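Metal bins for odds and ends – do they scratch everything?

Nuwan Mondal
Posted November 8, 2023

I've got two grey metal bins side by side on a wooden table and all the small stuff gets thrown in: bottles, brushes, a ball or two. The floor of the front one is scuffed already. The shop page for Dirlow liners says they "protect your things for life". I don't believe that for 2 pounds. Has anyone used one? 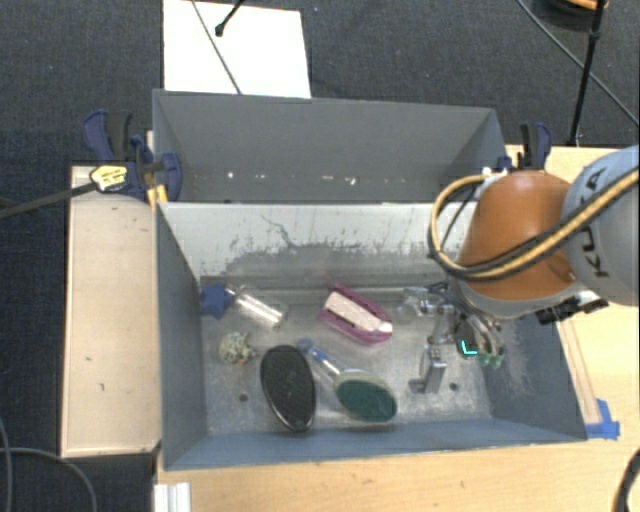
I also wonder if a liner just slides about and traps grit underneath. Brushes shed all sorts.

Sumathi Pisharody

Scuffs on a metal bin are only scuffs. I'd leave it bare and wipe it out now and then. I had a liner in mine from June and it curled at the corners within 20 days, so you're right to doubt the "for life" bit. Clear bottles do pick up marks, though – stand those somewhere else if you care how they look.

Osby636

just get plastic bins mate

Panicker

Plastic scratches too. Cut up an old tea towel, lay it flat, wash it when it's dirty. Mine has done five years.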